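# Allotting Space Fairly: Stall Plans for the Varkport Covered Market

Speaker notes — Aurelia Tănase, Markets Office

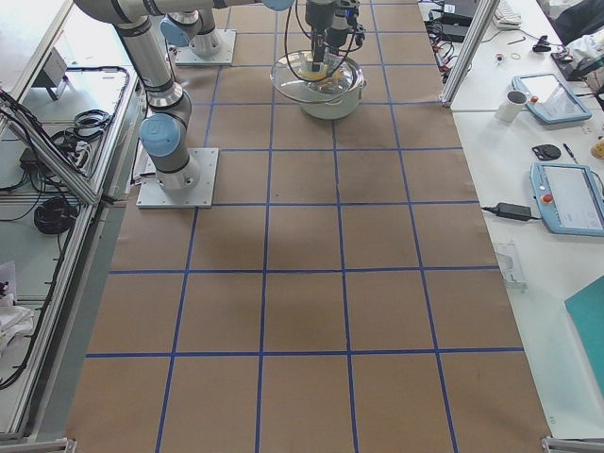 *Slide 1. Brown paper and blue tape: a surface divided into a grid, four columns across.*

**Opening (keep short)**

Good morning, and thank you to the Plerik Traders' Association for the invitation. My subject is the way in which a market authority divides a floor among people who all want the corner by the door.

The Varkport hall has 59 pitches. Last August the office received 255 applications. Most of the correspondence that followed concerned position, and very little of it concerned rent.

**Slide 2. The old arrangement**

Until the hall was refurbished, pitches passed by custom. A trader who retired would name a successor, and the office would record the change. Bendik Eide's survey of the old ledgers found 21 pitches that had stayed with one family since the hall opened.

Pause here. Some of those families may be in the room.

The custom had real merits. Shoppers knew where to find the fishmonger, and neighbouring stalls looked after each other's goods. It also meant that a new applicant could wait for years without being told where they stood on the list.

**Slide 3. Equal pitches, unequal places**

The first draft plan gave every trader the same floor area. Marius Iordache argued at the time that equal area would not be felt as equal treatment, and the trial month bore him out. Pitches along the north wall received less passing trade, and the bakers found the draught difficult.

The revised plan keeps the pitches equal in size and sets rent in three bands according to position. Food stalls requiring water are placed first. All others are drawn by lot within their band.

**Slide 4. The draw**

Explain the procedure slowly — it caused the most questions at Ukaveck.

- Applicants choose a band before the draw.
- The draw is held in public, in the hall.
- Exchanges between traders are allowed for 14 days, in writing.
- Appeals go to Traian Sima's office.

**Slide 5. Matters still open**

Storage remains unsettled. The cellar can take 200 crates, and demand in the winter season is higher. We have also to decide whether a casual trader may build up a claim to a regular pitch.

Nelu Nistor will speak on aisle widths after the break, so please hold those questions for him.

Copies of the banding table are on the desk by the entrance.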